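How Does a Conveyor Belt Work?

Have you ever stood at the supermarket till and watched your apples and your cereal glide away all by themselves? Then you have already met a conveyor belt! They turn up in all sorts of places – airports, bakeries, post rooms, even the sushi restaurant if you are lucky – and once you start looking for them you will find them everywhere.

What is it made of?

A conveyor belt is really one long strip with its two ends joined together, so that it makes a loop. Inside the loop, at each end, there is a roller, a bit like a rolling pin. A motor turns one of the rollers, the roller pulls the belt, and whatever is sitting on top goes along for the ride. When the belt reaches the end it curls round underneath and travels all the way back to the start, over and over again.

Why doesn't everything slide off?

The belt has to be grippy, and it has to be pulled nice and tight. If it were as floppy as an old sock, the roller would spin and the belt would just sit there sulking. Many belts also have rails along their sides, which help to hold the whole thing straight.

Big ones and little ones

Some belts are enormous. The one at the Giltberg quarry is 668 metres long and carries stone down the hill all day. Others are small enough to stand on a workbench, like the green one with silver rails in our picture. Can you spot the button with the yellow cap riding on it, and another with a red cap in the blue bin?
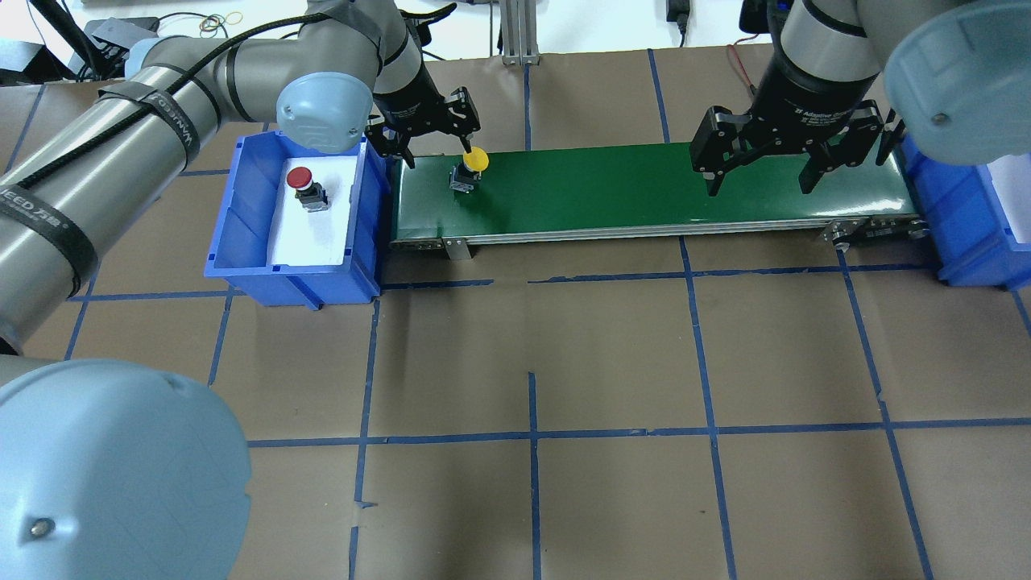
Try it at home

Ask a grown-up for two empty kitchen roll tubes and a long strip of cloth. Tape the ends of the cloth together to make a loop, and slip a tube inside at each end. Now get a friend to hold one tube while you hold the other, pull gently until the cloth is tight, and turn your tube. Pop a small toy on top and see how far it travels!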